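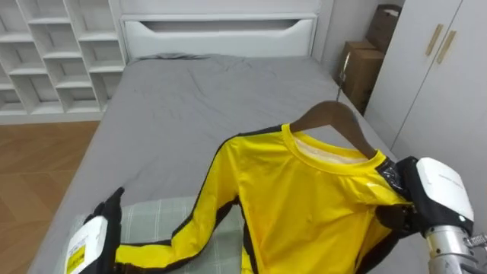 Spent Sunday at the Zummont open day, mostly at the garment handling station. The task was clothes and hangers, run in a furnished bedroom. The yellow top with the black stripes is on a wooden hanger, one gripper on the cuff and the other at the shoulder. Glossy fabric, so plenty of highlights for the vision side to deal with.

2/ Staff quoted 545 practice runs on long sleeves before the doors opened. Success rate given as 80 percent. They did not say what counts as a success – I asked twice.

3/ Planner is Unda, grasp detection is Clareo. The two run at different rates and the handoff adds a short pause before each regrasp.

4/ I logged 18 attempts from the visitor line. Cuffs went well. Collars were slower, and 2 runs ended with a manual stop.

5/ Nasr had a towel folding demo next door. Faster, but a towel has four corners and no sleeves. Cycle times from my log go up tomorrow.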